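Unit Pricing Should Count Usable Product

The case for printing a price per ounce on the shelf tag was settled a long time ago. A shopper comparing two jars of the same size needs no help. A shopper comparing a jar with a pouch does, and the unit price gives it. My complaint is with the denominator. Net weight is a sound measure for flour. For food sold in single-serve packets it leaves out most of what the buyer wants to know.

I worked on shelf labeling software at Vastow for long enough to see how the figures are produced. A supplier enters a net weight and a count. The system divides the price by one or the other, depending on a category code. The code is assigned when the item is first listed and is rarely looked at again. Two products that sit side by side can carry different codes, in which case one tag reads in dollars per ounce and the other in dollars per item. Both tags are legal. Neither can be compared with the other without a calculator.
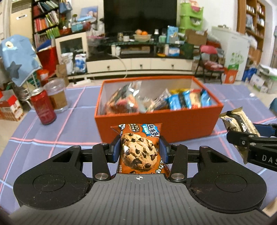
Front-of-pack claims make the problem worse. A percentage is the most common offender, as it takes up little space and reads well from a distance. It may refer to added product, to reduced sugar, to the share of one ingredient or to a discount, and the words that settle the question are usually set smaller than the figure. The cookie packet with "30%" in white at the top left follows the usual layout, with the number in one corner and a large picture of the product doing the rest of the work. A unit price is supposed to be the neutral figure that lets a buyer ignore all this. It can do that only if it is computed the same way for everything on the shelf.

Lăcrămioara Bucur, who ran the category codes before me, argued for a double tag: price per ounce on the first line, price per packet on the second. The objection from store operations was width. An electronic label of the kind we used has room for 46 characters once the barcode is in place, and the product name takes most of them. I thought the objection was reasonable at the time. I no longer do. Product names on tags are full of material that repeats the package, and a shopper standing in front of the package can read it there.

A trial in August at the Setine store covered 700 items. Names were shortened and the second line was added. Staff at the service desk reported fewer questions about multipacks, though they kept no log and I would not lean on it. The more useful result was internal. Entering both figures exposed suppliers who had given gross weight in place of net weight, an error that a single line had hidden.
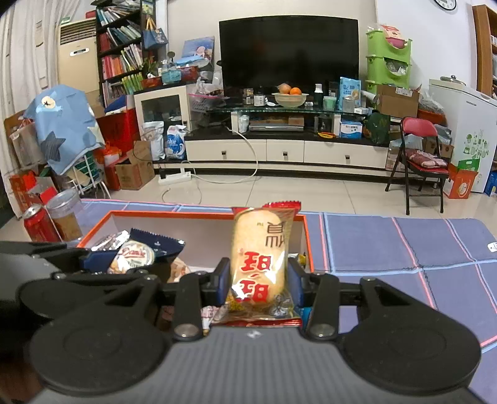
What a better rule would require

The rule I would write has 3 parts. Every packaged food would show a price by weight, with no exemption for small packages. Anything wrapped individually inside an outer bag would also show a price per piece. Net weight would exclude the inner wrappers, and the supplier would have to state the weight of one piece on the listing form.

Kaja Ozoliņš has made the counterargument in print – that more figures on a tag mean fewer are read. She may be right about a tag with five or six. I am asking for 2, in the same position and the same type size on every shelf. The cost falls mainly on whoever has to correct the old listings, and that work is overdue in any case.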